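Unit 5: Self-myofascial release – dose and load

Pressure on the tissue depends on contact area and on how much body weight is taken through the arms. A soft foam roller spreads the load; a ridged one concentrates it. In the Frade protocol each muscle group is rolled for 22 seconds, then rested, for 2 sets.

Range of movement is measured before and after with the same goniometer. Short-term gains fade within the session – record the time of each reading. Do not roll over joints or the lower spine.

Reading: Odden course pack, section 5. Bring your completed Runlow sheet to the practical.
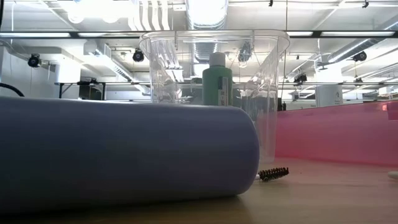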